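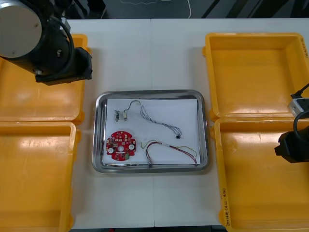 Ticket 453: parts ending up in the wrong bin at the sorting table
Opened by: Úna Hegarty
Status: open

Hi Faizal, me again! We're sorting the small electronics for the Gralbridge order and the counts keep coming out wrong. The sheet says 70 little latches and I get 44, which is way too far off to be me yawning. I wiped out all four yellow bins and started over (sorry, I know you'd just finished).
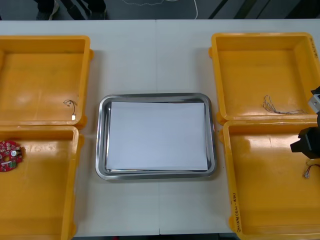

Steel tray with the paper in it, bins on both sides.

I like the paper, small stuff shows up so much better on it. My trouble is the bins. The marker on them is so tiny I can't read it from my stool, so I go by memory, and my memory says wires go wherever there's room!

What I've tried so far:

1. Swapped the two left bins. No change.

2. Checked the corners, where the little solenoid latches like to sit. 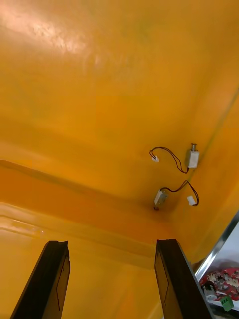
3. Recounted with the Nokard sheet next to me. Still short.

Reply from Faizal Yeoh: Can you put big labels on the fronts and count that one bin again? I'll bring the fat marker over after lunch.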